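Riltora 5 firmware pulled for some tablets, downgrade window closes in December

Thu 11 May

Galanis has stopped offering version 5 of its Riltora firmware to owners of the Honia tablet after reports of failed restarts during installation. The update remains available for all other supported models.

According to the release notes, the fault affects Honia units with less than 714 MB of free storage. The installer checks the system partition but not the recovery partition, and the device returns to the boot logo when the second stage begins. The support forum had logged 2,806 posts on the subject by Wednesday evening.

"The data partition is not touched at that stage," said Tudor Lazăr, who maintains the update server. "A forced restart into recovery mode brings back the previous build in most cases."
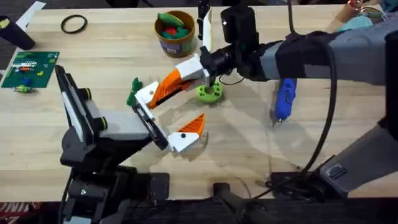
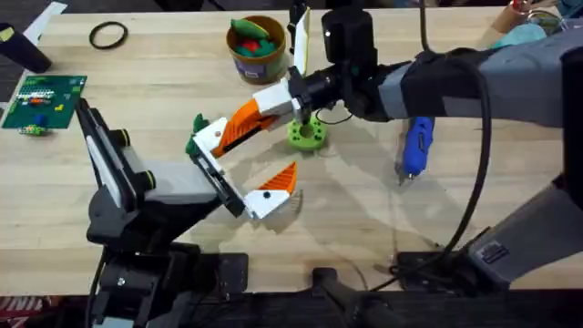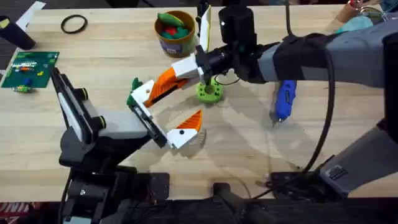 Two robot arms over a wooden table.

Users who have already installed version 5 without trouble do not need to take action. Those who want to go back can load the earlier signed build through the Dolluvia desktop tool. The process takes up to 90 minutes and erases saved Wi-Fi networks and paired accessories. Backups made under version 5 cannot be read by the older build, so a backup from before the update is required to restore app data.

Galanis will keep signing the earlier build until December. Domnica Surdu, release manager for Riltora, said a corrected installer is in testing and will carry the same version number with a new build suffix. Automatic updates on Honia tablets stay off until it is posted.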